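Tuesday, April 20, 2021
Bench: two-arm cell, jacket task
Project: Vitden (chores), laundry block

Goal for the week was to get a straight answer for Ute Kuhlmann on whether the arms can take a zip-up jacket from a heap to a folded stack without help. Short answer so far: no, but the zipper part is further along than I thought it would be in November.

Setup same as last week. Tables pushed together, operator at the leader arms for the demos, policy runs after lunch. Garment is the navy one with white trim. Left the odds and ends on the rear table (phone, cable, the red package) so the background isn't too clean. The last policy fell apart the first time we put anything back there.

Start state is "dropped from chest height, no touching up." I wrote that on the whiteboard again since people keep smoothing out the sleeves before they hit record. 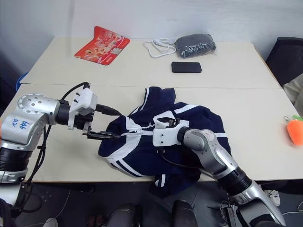 *Left gripper closed on the jacket edge at the zipper, right one resting on top near the zipper's end.*

What I'm after with this two-hand hold is tension. One hand pins, the other pulls the edge straight, then the zipper tape gives you a line to square everything else to. By teleop it works well. Under the policy the pinning hand tends to let up early, the cloth slides, and the pulling hand drags the whole jacket toward itself. Then it tries again from a worse heap.

Numbers:

- Demos on this garment to date: 200
- Kept after review: 189
- Policy reached "laid out, front up" in 67 percent of runs
- Finished folds I'd put on a shelf: too few to bother with a percentage

The tossed demos were nearly all dropped frames on the left wrist camera. Reseated the connector and taped the cable down. No drops since, though that's only one afternoon.

Edge of the front table is a problem of its own. Once a sleeve or hem hangs over, gravity wins and the policy doesn't seem to know that part exists. A person would just scoop it up. Tried moving the table in by a hand's width and it helped the reach but not the hanging cloth. Next try is more demos that begin with part of the jacket already over the edge.

**Zipper and tags**

Spent the second half on the collar end. The Asante people want to know about "closures and labels" because the shop work they have in mind is returns: lay the item out, close it, bring the tag to the front, bag it. For home laundry I'd skip the tags completely. For a returns bench they're half the job.
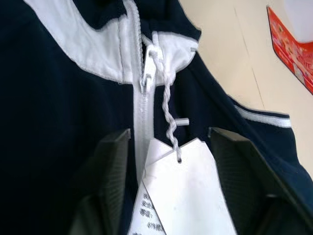 *Wrist view. Fingers on either side of the two tags, zipper pull and cord just above.*

Notes from going through the wrist footage:

1. The front tag is blank on the side facing the camera, and the printed one is partly under it. Anything that needs to read a label would have to fan them apart first. We have no demos of that.
2. White tags, white cord, white zipper, white panels. Depth is poor on all of it. Against the navy the tags stand out fine, but where white crosses white the policy guesses.
3. Gloss on the zipper pull blows out under the overheads. Might try a diffuser.
4. Finger width is OK for tags. For the pull alone it's marginal. The ribbed pads hold paper better than I expected and hold a slick pull worse.

Tried the pull by teleop, jacket pinned at the hem with the other arm. Slow, but it can be done if the tape is straight. If the tape has any wave in it the slider binds and you end up lifting the jacket. I would not call that ready for anything.

Compared with the Sekia towel results (same arms, older pads), jackets are a different animal. A towel forgives a bad grab. With a jacket there's an inside and an outside, two sleeves that can go under the body, and hardware down the middle. I don't think more of the same data fixes that. Grindby's plan calls for 2,000 demos across ten garments, and I'd argue for fewer garments and more ugly start states.

What I'd tell Ute if she asked today: spreading out a jacket, getting there. Folding, needs a person standing by. Zipping, teleop only. Tags, can get fingers to them, can't do anything useful after that.

To do:

- [ ] Diffuser on overhead light, redo a short set at the collar
- [ ] Log gripper force on the pinning hand, check where it lets up
- [ ] Hanging-sleeve starts, left and right
- [ ] Ask for spare pads, softer grade if they have it
- [ ] Back up the wrist video before the drive fills again

Arms parked, power off at the strip. Left the jacket in the bin for the morning shift.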